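Gadport hand-held grippers, the pair – 4 stars

Bought 2 of these for our home-tasks budget after Golnar Shahbazi passed me the Stoltia quote, 2762 for the set. Gadport came in at 1170. Easy call. Shipped in December, marker cubes already mounted, good.

Grip is fine on cloth and pillows. Thin stuff on tile, less so. Cable is my main gripe – plan for extra length, and budget a spare finger set becuase they don't sell singles.

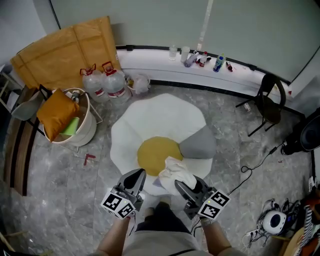 Cloth pickup on the egg cushion, right gripper.

Wrists get tired after more than 9 runs or so. Green light is handy, wish it was brighter. Support answered Friday, same day, no complaints there.

Would I order again, yes. Would wait for a bundle price tho – and ask for the longer cable up front.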